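Keeping old machines in service: a conversation with the Poro maintainers

The Poro project publishes an emulator for workstations and small servers whose original hardware is no longer made. Its lead maintainer spoke to this bulletin in December, shortly after the release of the branch known as Pustance, which reworks the way the emulated machine discovers and addresses its expansion cards. The interview was conducted by telephone, and at the maintainer's request the answers are attributed to the project as a whole.

Asked what had prompted the work, the maintainer pointed to the firmware. "Our earlier releases started the guest with a very small boot program which we had written ourselves. It knew about one disk controller and one display. If you attached anything else, the guest operating system had to find it unaided, and older systems are not good at that."

Pustance replaces that boot program with a fuller one which builds a device tree before control is handed over. According to the maintainer, the tree was the hardest part to get right. "The guest reads it once and believes whatever it finds. If an interrupt is listed against the wrong slot, the machine starts, the desktop appears, and the sound card stops after 16 seconds. We spent most of the summer on faults of that kind."

The project keeps a record of every guest start carried out on its test machines. For this branch the total stood at 3569 when the release was approved. The maintainer was cautious about what that showed. "It is a large number of starts, but they cover only four guest systems. We say so in the release notes. Anyone running something outside those four should keep a copy of their disk image before changing over."

On the question of speed, the maintainer accepted that the new firmware takes longer to reach the boot menu. A complete scan of the bus is made at each start, whether or not the cards have changed. Users may turn this off with a setting in the configuration file, although the project advises against it where a network card is in use. "The address can move, and then the guest keeps its old settings and cannot reach anything. We had several reports in the first fortnight, all with the same cause."

Much of the discussion turned to Orlandini, the separate program which converts disk images between formats. It was brought into the main source tree with this release and is now built by default. The maintainer described the decision as overdue. "People were using copies taken from old mailing list messages. Some of those copies wrote the partition map in the wrong byte order. We could not support them, and we could not really tell people to stop when we offered nothing in their place."

Orlandini will now refuse to write to an image that is open in a running guest. This has drawn some complaint from users who had been in the habit of doing so. The maintainer did not expect the rule to be relaxed. "There is a read-only option which does what most of them want. It is in the manual, under mounting."

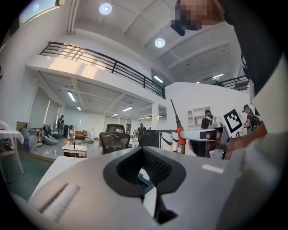 Issue 100, p. 16

The conversation then moved to graphics. Poro still presents a plain framebuffer to the guest, and all drawing is carried out by the host processor. Passing a real card through to the guest is possible on certain hosts, but the firmware cannot yet run the start-up code held on the card itself, so the display stays blank until the guest driver has loaded. For systems with no such driver there is at present no remedy.

"We have a partial answer in Diltlow," the maintainer said, referring to an experimental module kept outside the main tree. "It interprets enough of the card's own code to set a basic screen mode. It works with the older cards we own. It does not work with anything that expects to be the second display, and we have not found out why." The module will remain separate until it can be built without changes on all supported hosts.

The project would welcome help from programmers with a knowledge of Forth, in which most of the firmware is written, and from users who still have working original machines and can send a printed copy of the device tree. The maintainer asked that these be sent as plain text and that the position of each card be noted alongside. Photographs of a screen are difficult to compare and are usually put to one side.

No date has been set for the next branch. Corrections to Pustance will be issued as they are ready, beginning with a change to the serial port code, which at present drops characters when text is pasted into the console.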